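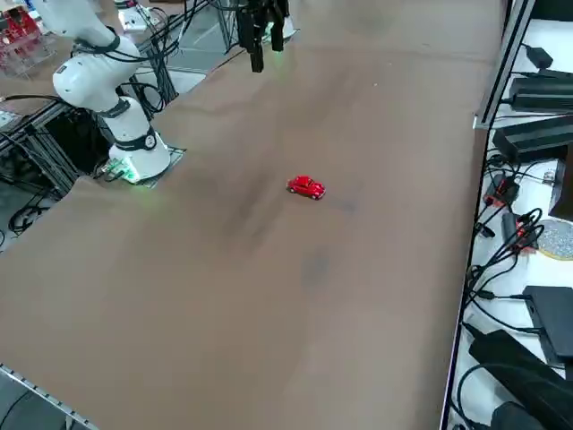
Two arms, one toy car, one brown table.

The question I get by email more than any other is whether a machine can tidy a room yet. The short answer is no. The long answer depends on what you mean by tidy, what you mean by room, and how long you're willing to stand there.

I have been keeping notes on this since June, mostly on pick-and-place work: an object is on a surface and it should be somewhere else. A small die-cast car is a good test object for this. It's rigid, it's red, it stands out against a brown tabletop, and any child of two can put it in a box. It also has a rounded roof, a glossy finish and wheels, and each of those causes a different kind of trouble.

Start with the roof. A two-finger gripper coming straight down wants parallel faces. The side of a beetle-shaped car is a curve that gets narrower toward the top, so if the fingers close too high they squeeze the body downward and out. Closing lower fixes that, but now the fingertips are a few millimeters from the table, and an error in the height estimate puts them into it. People solve this without thinking by letting their fingertips touch the table first and then sliding in. A stiff arm under position control can't do that safely. An arm with decent force sensing can, if somebody has set it up to.

Then the finish. Depth cameras do poorly on gloss and worse on dark windows. The usual result is a point cloud with a hole where the cabin should be. A planner that trusts the cloud sees two separate lumps, a hood and a trunk, and may decide to pick up one of them. Learned policies working from plain color images don't have this problem in the same form. They have others, such as getting worse when the lighting changes.

Then the wheels. If one finger touches before the other, the car moves. If it's sitting at an angle to the gripper, it turns as well. Either way the object is no longer where the plan says it is. An open-loop system closes on air. A closed-loop system looks again and corrects, and this is the largest single improvement I've seen in the past several years. Retries used to be a line of code someone wrote. Now they come out of the training data, provided the training data has failures in it.

My own log covers 203 attempts at moving a small wheeled toy from a table to a shallow tray, using one arm and a parallel gripper. I'm not going to publish a success rate from it. I changed the fingertips partway through, moved the lights twice and rewrote the grasp scoring, so any single percentage would be an average over four different machines. What I can give is the order of failures, most common first:

Object pushed before the fingers closed.
Grasp too high, object slipped on lift.
Grasp fine, release bad (car rolled out of the tray).
Arm stopped itself near a joint limit.
Camera cable caught on something.

The last one is undercounted. I started logging cable problems as their own category late, after I had already filed a number of them under "arm stopped." Cable routing takes up more of my evenings than grasp planning does, and I have never seen a paper with a section on it. Anyone who builds a bench like this ends up with power bricks on every flat surface and loops of black cable over the links. A household product would have to hide all of that or run it inside the arm.

Two arms help less than people expect. For a car on a table, the second arm is mostly something to avoid hitting. It starts to pay off with cloth, lids, bags, and anything that has to be held still while something else is done to it. Those are most of the chores people really want done. Laundry is a two-arm job from start to finish. So is opening a jar. The planning cost goes up quickly, though, and teleoperated demonstrations take longer to collect when the operator has to mind both sides.

Aigars Paulauskas, who reads this blog and corrects it, sent me a long note on the shop-floor side. He has spent years on feeder lines at Narkimmont and his position is that the factory version of this was solved long ago by cheating. Parts arrive in a fixture, all facing the same way, at the same height. The robot doesn't need to know what it's picking up. His line handles 3,000 parts a shift with a vision system I would call primitive. When a part does come in crooked, an air jet knocks it off the belt and a person deals with it later.

I agree with him, and it's the reason I don't think factory numbers say much about homes. There's no air jet in a living room. The crooked part is the whole job.

Where it gets interesting is the middle: small shops with mixed parts and short runs. Aigars tried the Flesitmont bin-picking kit on loose castings and gave it up after a month. The picks were acceptable. The time spent teaching it each new part wasn't, given how small the batches were. He says he'd look again if teaching took under an hour.

So, by task, as I see it today:

Moving a known rigid object from a clear table: works, slower than a person.
The same with an unfamiliar object: often works, needs supervision.
Clearing a cluttered table: works in demos and on good days.
Folding towels: works slowly.
Folding everything else: no.
Anything under a couch: no.

Next up for me is the release problem. I want to try lowering the car until the wheels take the weight, then opening one finger before the other. I have a set of softer fingertips on order and will post the log when they've been on the arm for a few weeks.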